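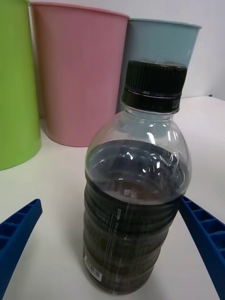 BALLARAT, Mon 27 February

Kelimo sells the Kundo as a bench gripper kit for small packaging and food labs: two compliant fingers, a wrist camera, a controller and a licence for the grasp software. The fingers are blue plastic with a lattice of rectangular pockets, and the geometry does most of the work. Press one against a curved surface and the ribs fold locally while the back of the finger stays fairly stiff.

Bottles are a fair test. A clear one part-filled with dark liquid gives a depth camera very little to hold on to. The shoulder is transparent, the background bends through it and overhead light leaves glints across the plastic. Kundo's software looks for the cap first and works down from there, closing on the ribbed body below the liquid line. Coloured cups behind the target are left in view during set-up so the segmentation has something to reject.

Gemma Horrocks, who tested the kit at Gredora's contract lab, ran it for 1000 cycles on mixed drink bottles. Her main complaint is the approach angle. The fingers come in low, and if one makes contact early the bottle can walk sideways before the other arrives. Slowing the final stage of closure fixed most of it, at a cost of 2 seconds a pick.

"The default speed is tuned for cartons," Horrocks said. "Change it before you do anything else."

Calibration takes a printed target and a short routine run from the controller. The manual, written by Ada Piras, is clear on mounting and thin on recovery after a dropped item. Kelimo says a revised chapter will ship in May.

Finger pads are consumables, rated at 4000 cycles and sold in pairs. Swapping them needs one hex key. The cable exit sits on the underside of the wrist and will foul a low fixture, so check clearance before bolting anything to the bench.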